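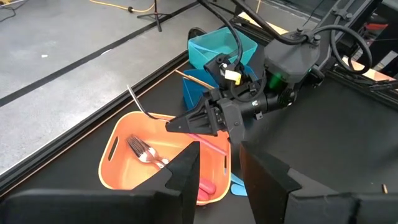

Gotier Two-Arm Table Rules Kit

I put this kit together after my third season of running shared tables, and I still use it every day! You get 3 laminated rule cards, a pad of 500 sign-off slips and a roll of tie-on tags for grippers. Stock code 907.

Card one is the one people argue with me over. It says one arm at a time over any bin, and the other one waits with its fingers open. Forks and spoons get no special treatment (yes, I've been asked).

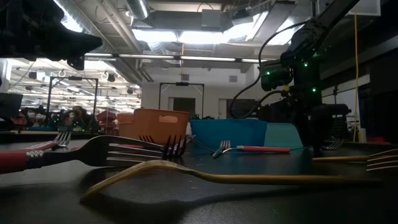
Card two covers who stands where while the arms are powered, and card three is the morning check: cables, e-stop, floor tape, bolts. It takes me 7 minutes with coffee in hand. Morfudd Nicholas at Sotholm rewrote the cable part in June and it's so much clearer now.

The cards don't replace your own risk assessment, so please do that first. Refill pads ship separately. For cards in another language, write to Forough Bagheri and tell her your table size.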